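Moving the condiments off the door shelf

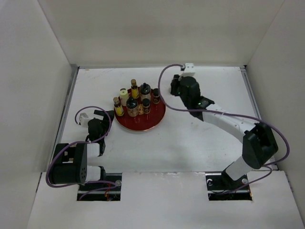
The refrigerator in this apartment is a Skurkside, bought used, and the door has never held temperature. I put a thermometer in the middle door bin in October and left it there with the logger running. The bin sat several degrees warmer than the back of the center shelf and swung every time the door opened. The compressor is fine. The gasket is tired on the hinge side, and a replacement from Sketdale costs more than I paid for the whole unit.

For most sauces this does not matter much. Vinegar, salt and sugar do the work. Mustard, ketchup and soy sauce will tolerate a warm door for a long time, and the change you notice first is color. Mayonnaise, anything with fresh garlic in oil, and opened nut oils are a different case. Those went to the back of the center shelf.

The second problem was retrieval. A deep shelf hides whatever is in the last third of it, and a hidden jar gets bought again. I had two open jars of capers and three of tahini. The fix is a tray that comes out as one piece, so the back row is reachable without moving the front row. I tried a turntable first, the 10 inch Cavudo. It spins well when empty. With tall bottles on it the load sits off center, and the bearing drags on one side. It also wastes the corners of a square shelf, but so does any round tray, and I have accepted that.

Rules I settled on:

Tall bottles to the back, short jars in front of them.
Leave the front part of the tray clear so there is a place to grip it.
Date on the lid in marker, day opened only.
Nothing over 400 ml goes on the tray. Larger bottles stand on the shelf next to it.

The Uddin chili paste breaks the date rule because marker wipes off its lid. I use masking tape on that one.

Shelf temperature with the tray in place has stayed under 40 F, measured at the rear. The door bins now hold seltzer and a box of baking soda. I still want to reseat the gasket with a heat gun before summer and log the door again with the same thermometer in the same bin.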